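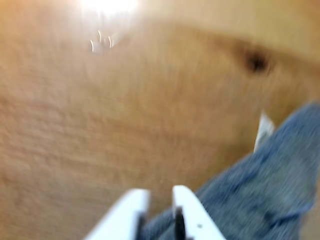 It would pay for itself by March, the man from Prorkgate told us, and he said it with his hand flat on the brochure as though the brochure might get up and leave. He had driven two hours through sleet to say so, and we gave him coffee and the good chair, and for a while everyone in the office was very fond of him.

I ought to explain how we came to be talking to a robot salesman in the first place. We were a repair shop for work clothes, on the river side of Lasden, and had been since my grandmother's day. Farms sent us coveralls, the rail yard sent us jackets, and everybody in the county, sooner or later, sent us jeans. Knees, mostly, and back pockets, and now and then a pair so far gone that you held it up to the window and could read the weather through it. We had eleven sewing machines (I will write it as my grandmother did in her ledger, 11, with a little flag on each one) and never enough hands to keep them all running, and what the hands we did have spent their mornings doing was picking jeans up out of a heap and laying them flat on the table. You would be surprised how much of a mending day is laying things flat.

So in the fall we sat down to do the budget, and somebody said the word robot, and it stayed in the room like a dropped pan.

I'm the one who keeps the books, and I don't like a big purchase. I come by this fairly. My grandmother bought the steam press after thinking it over for two winters, and when it finally came she walked around it for a whole afternoon before she would let anyone plug it in. I made up a sheet with three columns, one for Prorkgate, one for Hauser, and one that said Leave Well Enough Alone, which I am sorry to say I had already filled in the neatest.

Hauser was the cheaper on paper. Then you read down to the service plan, and the training days, and the fingers. I hadn't known that fingers were extra. The arm came with a plain pair, and if you worked with cloth they recommended another pair with better pads, and a spare set of those, because pads wear, and a set for heavy cloth if you did denim. I wrote FINGERS at the bottom of the column and put 2,800 beside it, and then I went and stood out on the loading dock for a bit.

Prorkgate wanted more up front but would let us try one on our own table, with our own jeans, before we signed anything. My aunt, who had said very little up to then, said she liked that. She said you wouldn't buy a mule off a picture. My cousin pointed out that none of us had ever bought a mule in any way at all, and she said well, there you were.

They set it up at the long table by the back windows, the one my grandfather built, with the knot in it that every child in the family has tried to pick out with a fingernail. I brought a chair and my sheet of paper. I had promised myself I would write down a number for each pair and not let my feelings into it, and I did that faithfully for 13 pairs.

The first ones went slowly. The arm would come down to the cloth, close on a fold, lift, think better of it, and set the whole thing back in nearly the same heap. I confess I warmed up considerably. I began to draft in my head the kind and gracious letter I was going to send. My aunt pulled up a stool on the other side and watched with her chin in her hand, the way she used to watch us learn to thread a bobbin, and every so often she said, "Get it by the waistband, honey," to nobody in the family.

Somewhere in the middle of the pile it did get one by the waistband. Up went the jeans, and the legs swung out and dropped long and straight, and the arm drew them back across the table until they lay there as flat as a letter, with both torn knees up. My aunt said, "Well!" The next pair took three tries. The one after that took one.

I looked down at my sheet and found I had stopped writing numbers and put a check mark, and then beside it, in pencil, very small, the word waistband.

We talked until past suppertime. I won't give you the whole of it, since most of it was about where the compressor would go and whether the wiring on the Rulton Street side could carry it (it couldn't, and that was another line on the sheet). In the end we agreed to lease one arm for 2 years, with the heavy fingers, and to put off the new roof over the dock, which has leaked since I was a girl and knows how to wait. Not a person on the floor was to lose an hour by it. My aunt had that typed into the minutes, and then made me read it back to her twice.

When I got out the ledger to enter the deposit, I found my grandmother's page for the steam press. She had written the price, and under it the freight, and under that, in the same careful hand, "Too much. Bought it anyway." I copied the amount for the arm onto a clean page, blew on the ink, and went to see about the wiring.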